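Search this site Enter keyword Go

Drulura After-School Robotics Club: progress report to the Murnstead Fund
February 2024. By Darmawan Siregar, club leader

This report covers the work of our club since the grant was received in October. I write it together with Elvira Inga, who keeps our accounts and also teaches the younger group. I have tried to keep it short and to use few technical words, as you requested after our application.

The aim of the project, which the students named Clonder, is that they learn to program a household robot arm in a simulated kitchen. Everything is done on the computer. We do not own a real arm, and in our budget it would not be possible to buy one. In the application we wrote that the students would first learn to move the arm in free space, then bring the gripper to a chosen place, and then try short kitchen tasks with the dishwasher and the dishes. The first part is finished. The second part is nearly finished, and the third has begun with the older students.

The first months went slower than we planned. The computers at the school did not have enough memory for the kitchen model, and we lost some sessions to this. Zerrin Yaman from the school office helped us to move the programs to the newer machines in the library, and from that moment every student could work at each meeting. The older group now practises reaching into the dishwasher from different starting positions. They write the path as a list of points and then they correct it when the elbow of the arm comes too near to the cupboards.
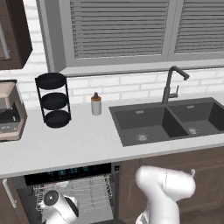
Clonder kitchen: the gripper at the dishwasher rack.

The exercise looks simple, but it has taught the students a lot of geometry. One student, Hülya Dursun, wrote a small program which warns when a joint is close to its limit. The others have started to use it also, and she has written a page of instructions for them. I am very pleased with this, as in the autumn she was not sure that she wished to stay in the club.

The next exercise is about working near to small objects on the counter. The students must plan where the wrist should be before they think about the fingers. Many of them did it in the opposite order at first, and their arm arrived in a position from which it could not continue.
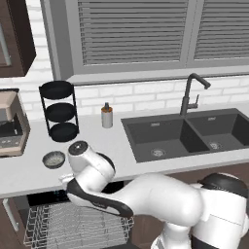

How do you decide when a student is ready for the next exercise?
The student runs the program 2 times in front of the group leader, with a different starting position each time, and explains in their own words what each part does. If the explanation is not clear, we practise it again the following week.

Money. From the grant we have spent $3674 to date. The largest part was for memory and graphics cards for the library computers, and $900 was paid to Veikko Niskanen for the training days he gave to our leaders. The remaining money is kept for the spring term and for the travel to the Toprak student competition. Elvira has the receipts and can send copies if you wish. We have not asked for any change of the budget lines.

Attendance. We have held 54 sessions, counting both groups. The younger group meets in the computer room and is still working with simple movements. The older group would like a longer meeting, and I have asked the school if the library can stay open one more hour.

For the competition, each team must hand in its program and a written log of its tests. The log is the weaker side of our work. The students like to change the program and run it again, and they forget to write down what they changed. Since January we stop ten minutes before the end so that everyone can fill in the log while they still remember.

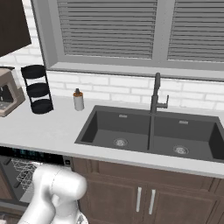
Will the younger students also go to the competition?
They will come as visitors this year, and the older teams will show them their programs beforehand. We hope that next year they can enter a team of their own.

Until the end of the term we plan to finish the dishwasher tasks, to choose the teams and to hold an open evening for the parents. You are warmly invited to it, and I will send the date when the school has confirmed the room.

With thanks for your support,
Darmawan Siregar

Contact the club | © Drulura After-School Robotics Club | Back to top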